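Teaching by hand: an interview with Adi Sinaga
Research news
December 27, 2018

The Joltilley project has spent the past year on a question that sounds modest. If a person tidies a shelf while holding the same gripper that a robot will later use, how much of what the person does can the robot learn? Its principal investigator, Adi Sinaga, met us at the Raju building to discuss the method and the results reported to the funding board in May.

Dr Sinaga began with the problem the group set out to address. Robots are usually taught household tasks by remote control, with an operator steering a distant arm from a desk. "It is slow, and it is tiring," Dr Sinaga said. "The operator cannot feel the object. People become hesitant, and the robot then learns to be hesitant as well. We had many hours of very careful, very poor movement."

The alternative was to remove the arm from the teaching stage altogether. In the Joltilley method, a person carries the gripper by its handle and works directly on the furniture. A camera mounted on the tool records each attempt from the point of view that the robot will have. The movement of the tool through space is worked out afterwards from the recording.

Kartini Wuisan, who leads the data work and joined us for part of the conversation, explained that the printed markers on the fingers serve a separate purpose. "They tell us how far apart the fingers are at each moment," she said. "Without them we would know where the hand went, but we could not say with confidence when it closed."

The main study used 300 demonstrations of shelf tasks: taking out a book, setting a bottle back in its place, moving a folded towel. They were divided equally between two groups of demonstrators. The first group was given a written procedure. The second was told only what the shelf should look like at the end.

Dr Sinaga had expected the written procedure to produce the better training material. The reverse was found. Robots trained on the second group's recordings completed more of the test tasks, and the difference was largest where objects stood close together. "Those who followed the procedure approached everything from the same direction," Dr Sinaga said. "The others came in from wherever it was easiest. They made small corrections, and the corrections were what the robot needed to see."

Asked whether the result might simply reflect more skilled people in the second group, Ms Wuisan said that the team had considered this. Demonstrators were assigned by lot, and 20 of the recordings from each group were scored by a colleague who had not been told which group they came from. The scores for smoothness and speed were similar. She added that this check was a limited one and that the published account says so.

The choice of objects was discussed at some length. Books are stiff and stand close together, towels give way when gripped, and a lidded bowl must be kept level. Soft fingers help with all of these, in Dr Sinaga's view, although they make the exact point of contact harder to calculate. "We accept that cost," Dr Sinaga said. "A hard finger gives you a cleaner number and a broken lid."

There are limits to what has been shown. Every demonstration was made with one design of gripper, and the training software, known within the group as Lamex, has not been tested with any other. Curved furniture also proved more difficult than flat furniture. Ms Wuisan said that a bowed front panel can confuse the estimate of distance, particularly when the tool is held low and the wide lens bends the edges further. A revised calibration has reduced the error but has not removed it.

Dr Sinaga was cautious about domestic use. The group has no plans to place a robot in a private home, and the next stage of work will remain in the laboratory. "We have a finding about how people should be asked to teach," Dr Sinaga said. "I would not claim more for it than that."

The instructions given to demonstrators have since been shortened to a single sentence, and the recordings now being made on the bamboo shelf unit follow the new wording.
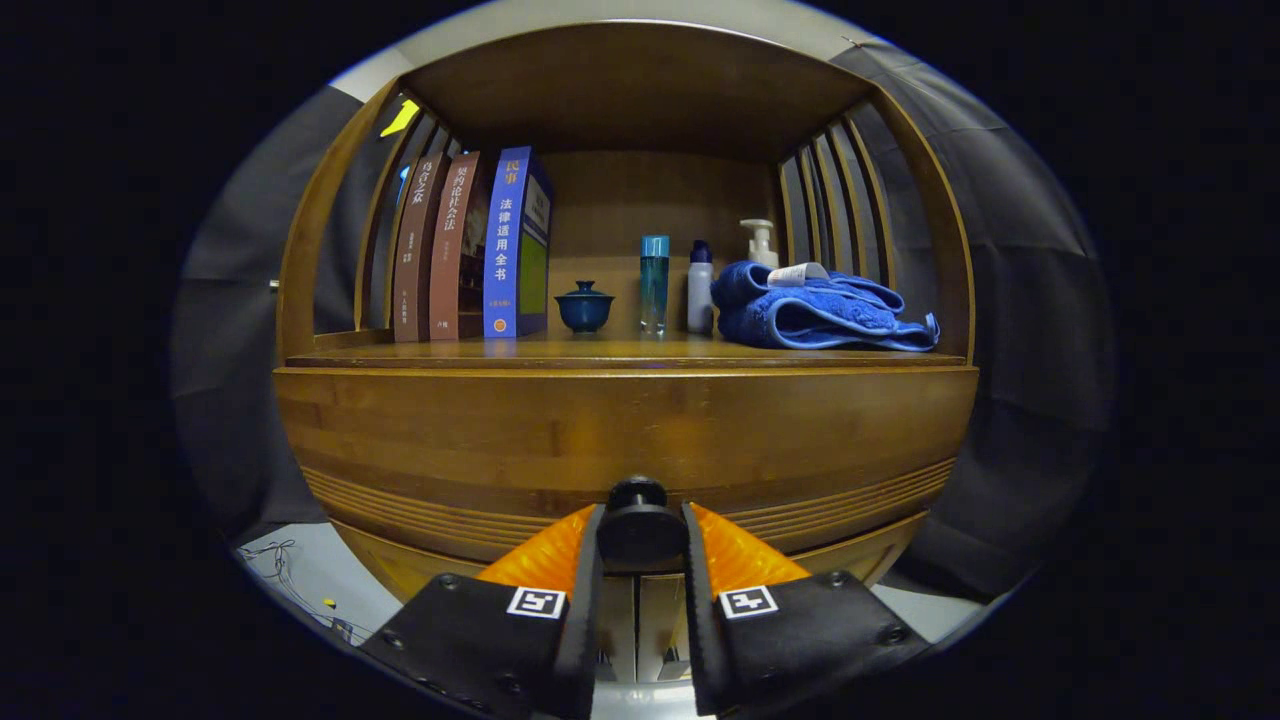 Next stage of the work

The second phase will be carried out jointly with the Palton workshop and will compare two designs of gripper on the same set of shelf tasks. Ms Wuisan will be responsible for the recordings. Requests for the full report may be addressed to the Joltilley project office.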